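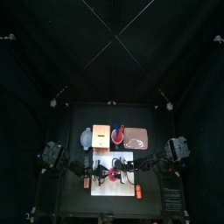
Two arms over the white board at the Tatcombe bench, their grippers close together at a small pink object.

Write down why it stopped

When a two-armed robot stops halfway through a job, the first question is always which part of the software stopped it. Most of the tools I have used can't answer. They will give you joint angles to several decimal places and a line saying the plan failed.

I think planning software should be made to state its reason in words, and that this matters more than another gain in speed.

Take passing a small thing from one gripper to the other. The camera code has to say where the object is. The planner has to find paths that keep the arms apart. The controller has to close one hand before the other opens. Any of the three can call a halt, and in our old setup all three reported it with the same error number, 66.

Last October we went through 2677 log entries from the bench. Sorting them by cause took two of us most of the month, and a good share never got a cause at all. The planner had known it at the time. It had simply thrown it away.

We have since moved to Trirenow, our own logging layer, which keeps the last 50 planner decisions before any halt. Each one carries a short sentence, such as "right wrist too near left forearm". It costs up to 5 milliseconds per cycle. Colleagues at Rorden think that is too much, and for a fast packing line they may be right. For bench work I would pay it twice over.

The usual objection is that a good engineer can read the raw numbers. Some can, on a good day, with the person who wrote the planner sitting nearby. The people who run the bench in the evening don't have that, and they are the ones who need to decide whether to restart or leave it alone.

Agbayani, the planner we use now, lets you switch its reasons on with one setting. It ships with them off. I would like to see that changed in the next release.

May 7, 2018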